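**Unit 6 – Can Machines Do Household Chores Yet?**
Course handout, Sep 17, 2019
Instructor: Ghazala Soomro

The previous unit dealt with welding and palletizing, where each part arrives in a known place and the robot repeats one stored path. Household work seldom offers those conditions. A kitchen counter is rearranged many times a day, and the objects left on it were made for human hands.

For this reason the unit separates two questions. The first is whether a machine can complete a chore once. The second is whether it can complete the same chore on an ordinary day, with no one standing by. Published demonstrations usually answer the first. Students should read Memon's notes on the Nidgate trials before the seminar, in particular the section on how a failed grasp was recorded. 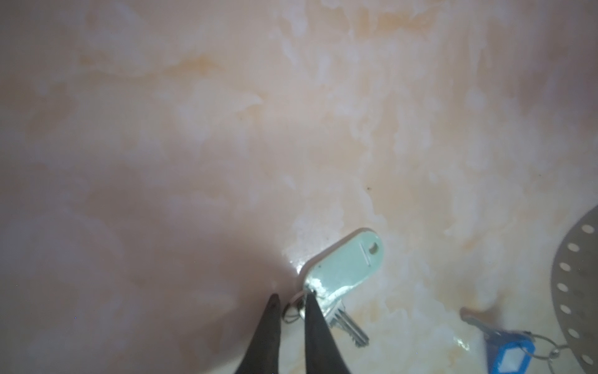
Small flat objects remain among the hardest items in the chore list. A parallel gripper closes from the sides and needs an edge to hold; a thin object lying flat gives it very little. Polished surfaces add a second difficulty, as a depth sensor may return false or missing readings where light reflects strongly. The key with the green tag raises both problems: it lies flat on a glossy marbled surface, with a bright patch of glare just to the left of the tag. A planner must also choose where to grip, whether at the tag, the ring or the blade, and each choice changes how the key hangs once lifted.

Shop-floor tasks occupy a middle position. Sorting loose fittings into bins resembles tidying a drawer, but the lighting can be fixed and the list of parts is closed. In the exercise set for this unit, the Skonum task sheet allows 1000 attempts and counts 987 successes. Students should consider what the remaining attempts would mean in a home – a dropped spoon and a dropped glass are entered in the same column.

**For the seminar**

- Choose one chore and divide it into no more than 14 steps.
- Mark each step that depends on touch.
- State which steps a present-day machine could perform without supervision, and give a source.

Written work should be submitted to Daniyal Minhas before the seminar.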